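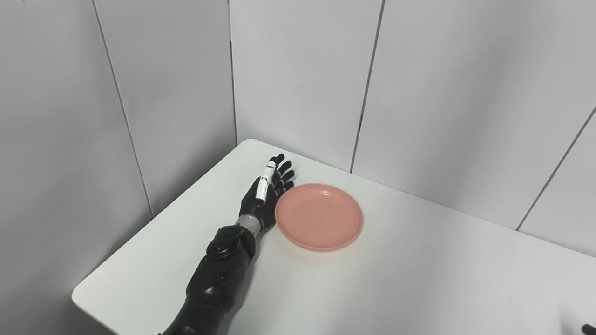 A round pink plate, the plastic kind, on a white table.

Let's Bring Back the Long Lunch

I want to make a case for eating lunch at a table, with other people, off a plate, for a full hour. I know how that sounds. I have a job too, and for most of my working life I ate over a keyboard with one hand and thought I was being pretty clever about it.

Then in March I started renting a desk above the old Birora shoe store in Jetavstead, and everybody in the building stopped at noon. I mean everybody! The two guys who fix sewing machines, the tax preparer, the woman who does piano tuning out of what I'm fairly sure used to be a closet. They put their food in the middle of a big table and sat down, and on my first day I carried my sandwich past them back to my desk like a complete fool.

It took me a week to join in. Now you couldn't pay me to skip it.

The food is nothing special, by the way, and I think that matters. Somebody brings rice, somebody brings the end of a roast chicken, there's usually a bowl of cucumbers swimming in vinegar. If it were a fancy meal we'd all be worn out by the second Tuesday. The plates are plastic and so are half the forks. I have eaten cold noodles off a plate like that and been happier than I've been at places with cloth napkins.

What I love is the talk, and how long it takes to get going. The first 15 minutes are weather and parking. You have to sit through those. It's only once the food is mostly gone and people are picking at it that someone says what's really on their mind — a kid who won't call home, a knee that needs surgery, a plan to quit and grow garlic. A quick lunch ends right before the good part.

Erzsébet Vörös, the piano tuner, grew up in a house where the midday meal was the big one and her father came home for it. She told me she finds the American desk lunch sad in a way she can't quite explain to her customers. I told her I could explain it. We decided, without ever really voting on it, that eating is a chore to get through, like pumping gas.

I've heard the arguments. You lose an hour. Well, sure, except I used to lose that same hour to reading about houses I can't afford. Some jobs don't allow it, and that one I take seriously. A nurse or a line cook can't just wander off at noon, and a boss who gives people 20 minutes in a room with a humming vending machine should be embarrassed. I'd like to see longer breaks written into schedules, paid, and I'd like those of us who already have the freedom to quit throwing it away.

And yes, some people need that hour alone. My sister eats in her car with the radio on and comes back a nicer person. Good for her! Nobody should be dragged to a table. I just think plenty of us would go if there were one and somebody waved us over.

So wave somebody over. Bring too much rice. Leave your phone in your coat and see who's still sitting there at ten to one. Around here it's most of us, arguing over the last of the cucumbers.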